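Section 5. Looking After the Painted Surfaces

By the time you reach this part of the guide your Drumetti storage cabinet should be standing level, with the doors hung and the shelves where you want them. If you are still waiting on a shelf clip or two, go ahead and read on anyway, as nothing in this section needs the shelves in place.

We get more letters about paint than about anything else we make (hinges come second, and they have Section 9 all to themselves). A cabinet that lives in a garage or a busy mudroom is going to be bumped by bicycles, brooms and grocery bags, and we would much sooner you used it than tiptoed past it! A few minutes with a soft cloth every so often will keep it looking cared for.

Routine cleaning

1. Take everything off the top of the cabinet and open both doors.
2. Dust from the top down with a dry cotton cloth. Old T-shirts are lovely for this.
3. Mix a small squirt of dish soap into a bowl of lukewarm water. Wring the cloth out well and wipe each panel with long, easy strokes.
4. Go over the panel again with plain water, then dry it, paying attention to the bottom edge, where drips like to gather.
5. Leave the doors open for 10 minutes before you put things back.

CAUTION: Do not use scouring powder, steel wool or paint thinner on any painted part. They will dull the finish, and we can't replace a panel under the warranty once that has happened.

Checking for wear

Twice a year, perhaps once in spring and again in October, have a slow look over the outside in good daylight. Run your eye down the edges first, as paint is always thinnest where a panel turns a corner. Small nicks are easy to miss on a pale color until you get up close.

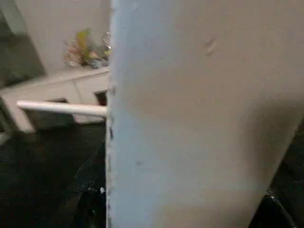
Fig. 5-2. Worn paint along the edge of a panel, with a small scuff on the face.

Touching up

You will need the little bottle of Rozīte touch-up paint from the parts bag, the brush in its cap, and a scrap of fine sandpaper.

1. Clean and dry the area as described earlier.
2. Sand only the loose flakes, very lightly, until your fingertip no longer catches.
3. Shake the bottle for a full minute. Yes, a full minute.
4. Dab on a thin coat and let it dry for about 5 hours.
5. Add a second coat if the first looks patchy.

NOTE: Fresh paint may look a shade darker than its surroundings at first. Please give it a few days before you decide it's the wrong color.

If your bottle has dried up, ask for part 208 and mention the color name printed inside the left door. Bok-nam Yoon looks after our spare parts desk and is always happy to help.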